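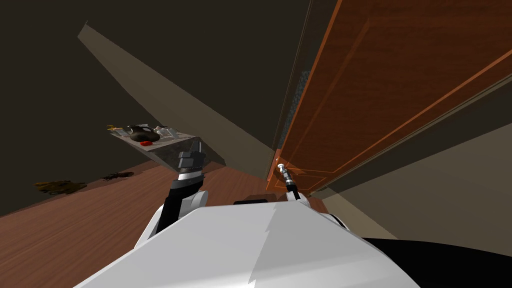 Zwei Roboterarme von oben gesehen, Computergrafik

Seit April arbeite ich als Praxisanleiterin auf unserer Station, und ich muss zugeben, dass ich mir diese Aufgabe leichter vorgestellt habe. Ich dachte, wer seit Jahren Patienten pflegt, kann auch erklären, wie man es macht. Aber Patienten zu schulen und Schüler zu schulen sind zwei verschiedene Dinge.

Meine erste Schülerin sollte einem älteren Herrn zeigen, wie er zu Hause sein Trinkprotokoll führt. Sie hatte sich sehr gut vorbereitet. Sie erklärte ihm die Niere, das Herz und die Wassereinlagerung, und er nickte die ganze Zeit freundlich. Danach fragte ich ihn, wie viel in seine Tasse passt. Er sagte: «Das weiß meine Frau.» Wir haben die Tasse dann gemeinsam ausgemessen, es waren 200 Milliliter. Seine Frau hatte immer 400 aufgeschrieben, weil sie an den großen Becher vom Frühstück dachte.

In meiner Ausbildung hat Bronisława Ostrowski uns beigebracht, den Patienten alles mit eigenen Worten wiederholen zu lassen. Damals fand ich das ein wenig unhöflich, wie eine Prüfung in der Schule. Heute sage ich: «Ich möchte wissen, ob ich es gut erklärt habe» — so liegt der Fehler bei mir, und die meisten Leute erzählen gern.

Schwierig bleibt die Zeit. Für ein Gespräch vor der Entlassung habe ich manchmal nur sieben Minuten, und in dieser Zeit klingelt es zweimal. Ich habe deshalb angefangen, schon am Aufnahmetag mit einem kleinen Thema zu beginnen, zum Beispiel mit dem Wiegen am Morgen. Meine Schülerin führt darüber ein Heft. Am Samstag haben wir wieder zusammen Frühdienst, dann möchte sie das erste Gespräch allein führen, und ich werde nur daneben sitzen und schweigen.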